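Notebook, July, 9:40 am

Picking up from the last entry. The face-matching data from the Rurnen set is all scored now, and I am less happy with it than I was when only half of it was in.

Where we stand: 35 people did the full emotion rating task, each on the same 252 trials. Faces shown for half a second, then the six-way choice, then the confidence slider. The headline effect is there. People in the "look at the eyes" group label fear correctly more often than people in the free-looking group. Fine. That is what the Kader draft predicted and it is what everybody in the meeting wanted to see.

My problem is with the groups. After dropping the ones who failed the attention checks we have 16 in the instructed group and 16 in the free group. The other three are gone. All three came out of the free group and all three were bad at fear. I went back to the exclusion rule and it is written down properly, dated before we opened the scores, so there was no fishing. Still, if I put them back in, the gap gets bigger, and if I swap the rule for the stricter one we used in the spring pilot, it shrinks to something I wouldn't bet lunch on. A result that moves this much with the rule should not be called "robust" in the abstract. I have crossed the word out of the shared copy twice. Somebody puts it back.

Second worry, and I think the bigger one. Telling people to look at the eyes also tells them that the eyes matter. Wide eyes mean fear to pretty much anyone who has ever seen a movie poster. So the instruction may be changing what they guess when unsure, with no change at all in what they see. Checked the wrong answers to get some idea: the instructed group says "fear" more often for surprise faces too. That looks like bias to me. Need to run it as signal detection (hits against false alarms) before anyone says "recognition" again.

Gaze data might settle it, except that the gaze data is a mess. The drift on the second tracker was never corrected for the late sessions. A fixation that lands on the bridge of the nose could be an eye fixation or could be a nose fixation with a bad calibration behind it. The Matić scoring script calls all of these "eyes". Generous of it. Redo with the nose bridge as its own region and see what is left.
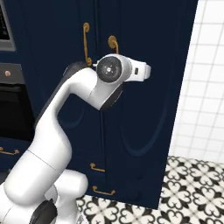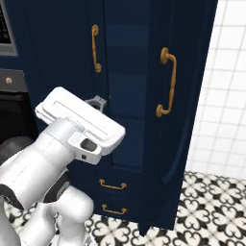
White arm and navy cabinet, both renders.

11:15 am. Ran the signal detection version on the instructed group only. Sensitivity is up a little from their own first block, criterion has shifted a lot. The first block was before the instruction, so this is within people, which helps. But there is no way to split practice from instruction here without the same numbers for the free group. Doing that after lunch.

Also read the Tandix write-up that keeps getting passed around as a replication. It isn't one. They used morphed faces, no time limit, and asked "how strong is the fear in this face", which hands the person the answer before they start. It agrees with us, sure. So would almost any task built that way. I would leave it out of the introduction, or cite it for the stimuli and nothing else.

2:30 pm. Free group done. Their criterion hardly moves from first block to second. Sensitivity goes up by close to the same small amount as the instructed group. So the plain reading is: everyone gets a bit better with practice, and the instruction makes people say "fear" more. I checked the block labels twice because I wanted this a little too much.

One point against me – the confidence ratings. If the instructed group were only guessing "fear" more freely, I would expect lower confidence on those trials, and it is flat. Could be the slider is useless (plenty of people park it at the same spot all session), could be that they believe their own guesses. Don't know. Not going to explain it away in the write-up.

To do:
– rerun gaze with nose bridge separate
– drift correction, late sessions, second tracker
– per-person slider spread, flag anyone who never moves it
– both exclusion rules side by side in one table, main text, no supplement
– change the title. "Eye contact restores" has to go, we restored nothing

Left the old scoring output in the folder with "do not use" on it. Please do not use it.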